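Hiselstead Reuse Workshop
Progress report to the funder, period ending 30/06/2026
Prepared by Aitana Cabello

1. Scope of the period
The grant covers collection, repair and redistribution of household furniture in the Hiselstead and Rultness areas. Work in this period concentrated on surface refinishing and on the move of stock to the Liltau store.

2. Intake and output
Intake since January was 366 items, of which 200 were repaired and passed on. The balance is held at Liltau, mostly chairs awaiting joint repair. Rultness intake was below plan — the collection van was off the road for 11 working days with a gearbox fault. A replacement was hired and the cost taken from the transport line.

3. Repair methods
Loose joints are now cleaned back to bare wood before regluing. Clamping time has been extended to overnight. Drawer runners are waxed and replaced only when worn through. Returns for failed joints fell after the change, although the period is too short to confirm a trend.

4. Surface refinishing
Tabletops with water marks are sanded in two grits and finished with a clear hard wax oil. Stain is no longer applied to light woods. Recipients can reapply the oil at home, and a care sheet goes out with each table.

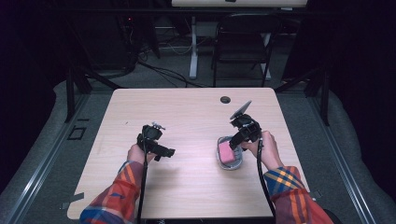 5. Spending
Spending is within budget except for transport, which is over by 4 percent. Abrasives and oil are now bought through the Jugah supply account. We request approval to move the unspent training balance to transport.

6. Next period
Clear the chair backlog at Liltau. Restart the Rultness collections on the original schedule. Obtain a second quote for dust extraction — the first excluded ducting and electrical work.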